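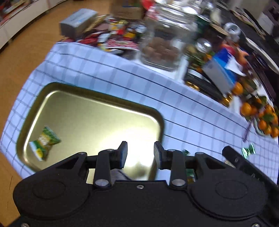
Metal tray on a checked cloth.

Olow 2: what changes for your saved templates

The new version of Olow goes out to all offices on 18th February. Most people will notice very little, but anyone who keeps their own letter templates should read this before the update reaches their computer.

Until now Olow has saved templates as single files in a folder on your own machine. Version 2 keeps them in one library file instead, stored on the Diment server with your other work. The first time you open the new version it will look in the old folder and offer to import what it finds. Say yes. The import takes a minute or two for most people, longer if you have a lot of templates with logos in them.

We tested the import on the shared set used by the Nasution office, which holds 879 templates. All but 40 came across without trouble. The ones that failed had names with a slash or a colon in them, left over from the days when Clotov did our letters. Olow skips these and lists them in a short report at the end. To bring them in, rename the file using only letters, numbers and spaces, then choose Import again from the Templates menu. Templates already in the library will not be copied twice.

Some points to note:

Keyboard shortcuts you have set for a template are kept, but shortcuts using the Alt key are not. You will need to set those again under Preferences.

Date fields now follow the language of the document. If you write letters in more than one language, open one of each and check the date looks right before you send anything.

The limit on a personal library is 400 templates. If you have more than that, the import stops and asks which ones to leave out. Shared libraries have no limit.

Old template files are not deleted. They stay where they are until June, when the folder will be cleared as part of the usual tidy-up. If you want to keep copies after that, move them somewhere else – your documents folder will do.

People who work from home need to be connected to the office network when they first open version 2. After that the library is available offline and any changes are sent up the next time you connect.

The old version will still open for the time being, but templates changed in it will not appear in the new library.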